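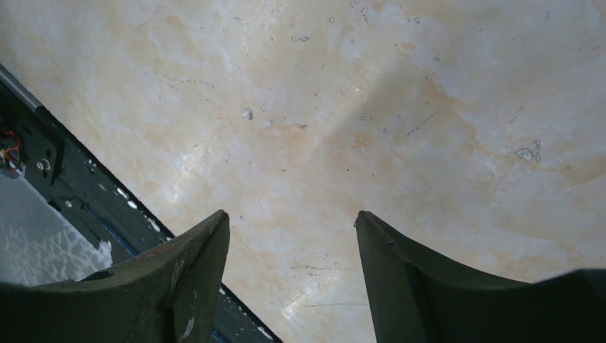 Toalhas enroladas, dobradas e guardadas sem drama

Cá em casa as toalhas de rosto viveram anos numa gaveta que não fechava. Eu dobrava tudo direitinho ao domingo, e na terça já aquilo parecia um ninho. Foi uma leitora que me pediu para escrever sobre isto (obrigada pela paciência, o e-mail era de maio do ano passado!) e por isso ficam as minhas manhas todas juntas, das mais simples às mais vaidosas.

Primeiro, o sítio onde se dobra. Eu faço tudo em cima da mesa grande, com um pano limpo passado antes. Uma superfície lisa e comprida faz mais pelas dobras do que qualquer truque. Na cama não dá, o colchão cede e as pontas fogem. Se a mesa for clara e já tiver as suas manchas de café e de anos, paciência: uma pasta de bicarbonato com umas gotas de água, cinco minutos, pano húmido, e o que não sair fica. A minha tem riscos que já não discuto.

Depois, separar. Faço três montes: toalhas de rosto e panos pequenos, roupa de criança, mantas. As mantas vão para o fim porque ocupam a mesa toda e tiram a vontade de continuar. Comecem pelo monte pequeno, que em 11 minutos está despachado e dá ânimo para o resto.

Para o rolo básico, dobro a toalha ao meio no sentido do comprimento, aliso com a mão toda (a palma, não os dedos) e enrolo a partir do lado mais curto, apertando logo na primeira volta. Se a primeira volta ficar frouxa, o rolo inteiro fica frouxo. Ponham-no com a ponta para baixo e ele não se desmancha. 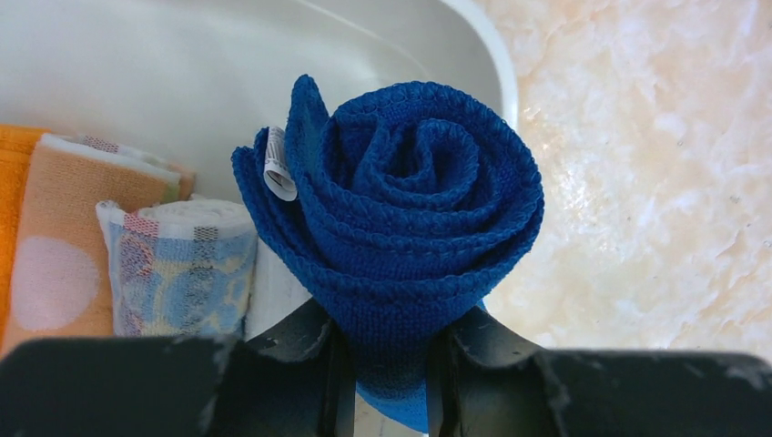 A rosa é o meu luxo para quando vem gente dormir. Dobra-se a toalha em tira, começa-se a enrolar muito apertado no centro e vai-se alargando a cada volta, puxando as camadas de fora para parecerem pétalas. As toalhas com textura são as melhores para isto, porque agarram umas voltas às outras. A azul-forte, com o rebordo aos biquinhos, faz uma rosa lindíssima: o rebordo vai desenhando a espiral sozinho. Deixem uma parte mais estreita por baixo, a fazer de pé, que é por aí que se pega nela. E atenção à etiqueta! Na azul ficou espetada entre duas dobras, um pouco enroladinha. Quem quiser perfeição começa a enrolar pela ponta onde ela está cosida, para ficar escondida no miolo. Eu esqueço-me sempre.

Para guardar, gosto de tabuleiros e bacias de plástico branco, daqueles baixos, com as paredes direitas. Comprei dois da Ellum numa loja de bairro e servem para tudo. As toalhas arrumam-se encostadas a um dos lados, nunca espalhadas pelo meio, e assim sobra espaço para as que ainda estão para vir do estendal. Antes de comprar, meçam a prateleira. Eu trouxe uma vez uma caixa Wutside que ficava 23 milímetros de fora e a porta do armário nunca mais fechou (hoje guarda batatas, coitada).
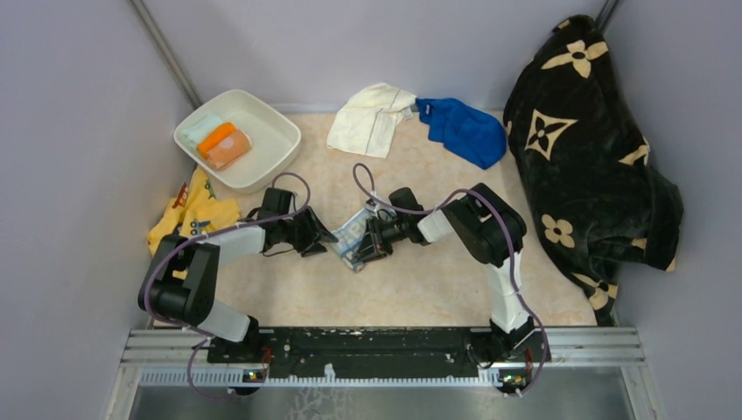
Quanto às cores, ponho as claras com as claras e deixo as berrantes à vista, que é uma maneira fácil de cada um saber qual é a sua. Quem divide a casa com crianças sabe o que isto poupa de gritaria à porta da casa de banho.

A roupa dos miúdos, sobretudo a que tem bonecos estampados, dobro-a do avesso. O estampado estala menos e, se a peça for ao ferro, não se cola à chapa. Já perdi assim uma camisola de que gostávamos muito, e o ferro também nunca mais foi o mesmo.

As mantas de pelo são outra conversa. Não se enrolam, ou melhor, enrolam-se e depois abrem-se durante a noite como se tivessem molas. Dobro em três ao comprido, expulso o ar com o antebraço, dobro outra vez em três e meto o pacote dentro de uma fronha velha. Se a manta for escura, sacudam-na à janela antes, senão o cotão passa todo para as toalhas claras e lá se vai a tarde.

Mais umas coisas soltas:

Amaciador em toalhas, só de vez em quando. Meio copo de vinagre branco na gaveta do amaciador deixa-as mais fofas e o cheiro desaparece ao secar.

Sacudir cada toalha duas ou três vezes antes de a estender.

Não guardar nada morno da máquina de secar. Espero uma meia hora com tudo aberto em cima da mesa.

Se um rolo teimar em abrir, um elástico de cabelo largo resolve. Cordel marca o tecido.

Na próxima semana escrevo sobre lençóis de elástico, que já me pediram várias vezes. Se alguém tiver uma maneira decente de os dobrar sozinha, sem os prender com o queixo, deixe nos comentários, por favor!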